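Informe de avance para la Fundación Owino
Proyecto Zustau: cocina compartida de la casa de Culby
Periodo: hasta diciembre
Responsable: Hermine Auer

1. Estado general

La cocina está en uso desde el inicio del periodo. De la ayuda concedida, 3000 euros, quedan sin gastar 581. El resto se destinó al mueble de encimera, a la vajilla de diario y a la primera compra de alimentos secos. No se han producido cambios en el calendario ni en el reparto de partidas.

La vajilla se eligió por colores para que cada pieza vuelva a su sitio sin necesidad de etiquetas. Compramos también tazas blancas y cubiertos sueltos. Los cajones de la encimera quedan para los paños y los utensilios que no se usan a diario.

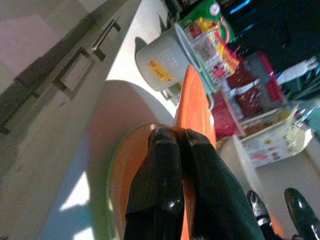

Taza, utensilio verde menta y piezas naranjas junto a los cajones.

2. Mobiliario y suelo

El mueble blanco se montó en una mañana. Leszek Bielecka revisó los anclajes y ajustó dos frentes que rozaban. El suelo de baldosa ya existía y no se ha tocado; solo se limpiaron las juntas. El paso entre el mueble y el resto de la cocina queda libre, tal como pedía la memoria inicial.

Se pidió presupuesto a Stiladeck para una segunda balda de pared. El precio, 400 euros con montaje incluido, cabe en el remanente. Pedimos la conformidad de la Fundación antes de encargarla. 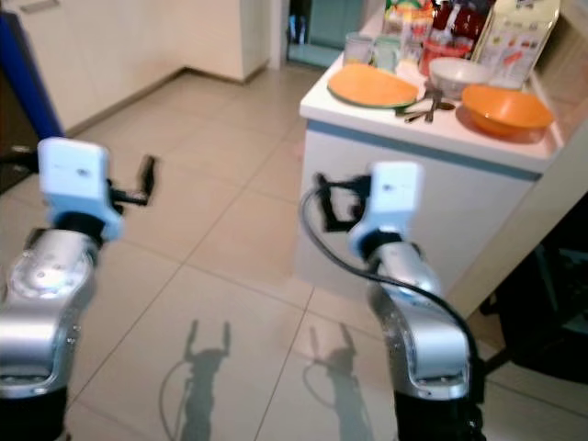 ¿Quién se encarga de recoger la encimera al final del día?
El turno de cena, que deja la vajilla limpia apilada y los alimentos cerrados antes de las diez de la noche. El cuadrante lo lleva Silviu Bălan y se renueva cada mes.

3. Uso y orden

Durante el primer mes la encimera se llenaba enseguida y costaba encontrar sitio para trabajar. Darius Cârstea propuso separar la superficie en dos zonas: los envases atrás, contra la pared, y los platos y cuencos delante. El cambio se aplicó sin gasto y se mantiene. Algunos usuarios siguen dejando los cubiertos sueltos; está pendiente comprar un cubertero.

Las comidas servidas pasaron a ser 40 por semana, la cifra prevista para esta fase.
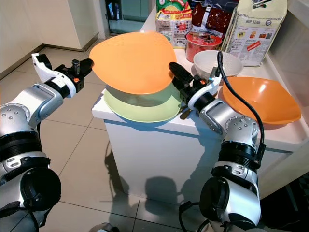 ¿Se repondrán las piezas que se rompan con cargo a la ayuda?
Hasta el cierre del proyecto, sí, dentro de la partida de menaje. Después las repondrá la casa con las cuotas de los residentes.

4. Dificultades

El pedido de vajilla llegó en dos entregas y hubo que reclamar la segunda. Reijo Kemppainen gestionó la reclamación y el proveedor asumió el transporte. La otra dificultad es el almacenamiento de alimentos: los paquetes ocupan parte de la encimera a la espera de la balda. 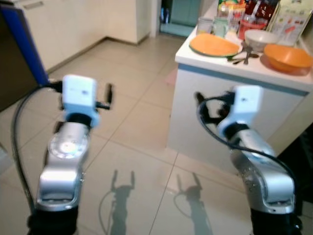
Para el próximo periodo solicitamos aplicar el remanente a la balda y al cubertero, en ese orden. También queremos fijar un lugar para las piezas grandes, que por tamaño no entran en los cajones. El plato naranja de borde verde, por ejemplo, se queda sobre la encimera, en la parte delantera, y ocupa espacio de preparación. Si se aprueba la balda, las piezas de ese tamaño irían en ella y los paquetes pasarían a un armario bajo. Las facturas y el cuadrante de turnos se enviarán por separado.

Hermine Auer
Proyecto Zustau, Culby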